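Mon 31 March

Dye fastness, madder over iron, second round. Cleneck yarn this time, the Purumwood skein is used up and I don't want to mix bases again.

Scoured 400 g in the big pot, rinsed until clear. Mordant bath as in the last entry. Split into two lots after that – lot A straight to the dye, lot B through the iron dip first. Lot B went in late because I had to refill the kettle, so its time is short. Marked the tag.

Lot A came out a flat brick red. Lot B is browner and patchy near the ties. Ties were too tight, same mistake as before. Ximeng Jiang thinks the iron should go in after the madder, at half strength. Will try that on the leftover 187 g before ordering more.

The color we keep talking about is closer to this than to anything on the shade card:
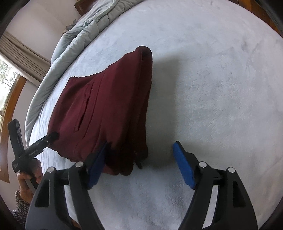
Target shade, burgundy garment, probably knit, folded on the bed. Ribbed cuff looks darker than the rest.

Naciri recipe gets to that depth with a second madder bath and no iron. Costs more root. Farier quoted for the ground root but the price only holds until July.

Rub test on lot A: slight transfer dry, more wet. Lot B not tested, still damp. Wash test tomorrow, cool water, plain soap.

To do – label the jars, new pH strips, find the lid for the small pot.

2 comments
847 shares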